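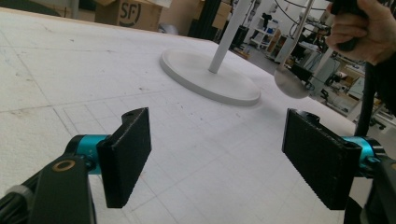
Ridged pads are a waste of money and you'll be back on the flat ones before the month is out, came the verdict from Trestdale, in a message I read over my toast. I do like them over there, and they have been making grippers a good deal longer than I have been fussing with them, so I didn't argue. I wrote back that I'd give the ridged pair a whole day and let them know, and then of course I spent the bus ride in composing a much longer and crosser reply which I am glad to say I never sent.

2019-08-28, then, and a whole day of ladles. I had meant to start with the Kandora pair straight away but one of the screws had worked itself slack overnight (how do they do that, just lying in a drawer?) and by the time I had found the right little driver and put everything back the kettle had boiled twice and I'd drunk neither lot. Still, it was a lovely bright morning and I was in a good mood, and once I had one in each hand it all came back to me. I am much quicker at the left than I was in spring. My wrists know it too, this evening.

The first hour was only picking up and putting down, nothing clever. What I wanted to find out was how much I could get away with. If you take the ladle by the handle it's easy, anybody could do it, there is such a lot to get hold of. Take it by the thin metal part and the whole thing wants to swing round on you, bowl first, and it's that swing I've been cursing since we began. With the old flat pads I had got into the habit of squeezing harder and harder, which only made my hand ache and did nothing for the ladle. The ridged ones let it turn a bit and then hold it. I was so pleased I said so out loud! 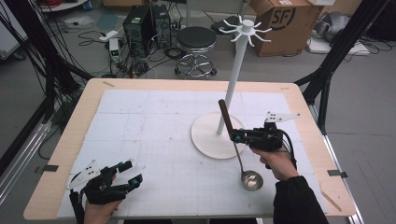
Would the same grip do for a real arm, with a motor doing the squeezing? Probably, so long as the closing force is set a good bit lower than the Pathak controller wants to set it by itself. I tried to put that sensibly in my notes, and then wrote underneath that the motor doesn't get tired and therefore doesn't know when to stop, and I may take that out before anyone reads it.

Hanging the thing up is another matter. You need to come at the hook from slightly below and then let it down, and your own hand is in the way of seeing what you're doing, so you end up leaning over like somebody threading a needle in poor light. I missed it 3 times running before lunch and had to go and stand by the window. After lunch I was far better, and I can't put that down to the pads, I think it was the soup. What I did notice is that when I set the ladle down across the foot of the stand and start again from there, with the handle

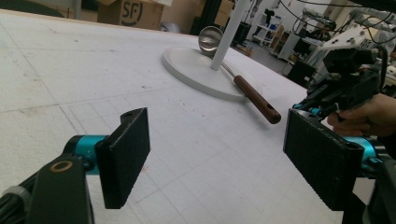
lying towards my right hand, I hardly have to twist my wrist at all, and the second try nearly always goes better than the first. I shall start them all that way tomorrow and see if it lasts.

Pakent say their pads are good for 2,000 closings before the surface goes, and they may well be right, though I'd like to see it done with kitchen things. I've asked for a set to try and they promise it by November, and I'm rather looking forward to it.

No reply sent to Trestdale yet. I want another morning with the flat pads first, to be fair to them, and I must remember to take the small driver out of my coat pocket, and to buy milk.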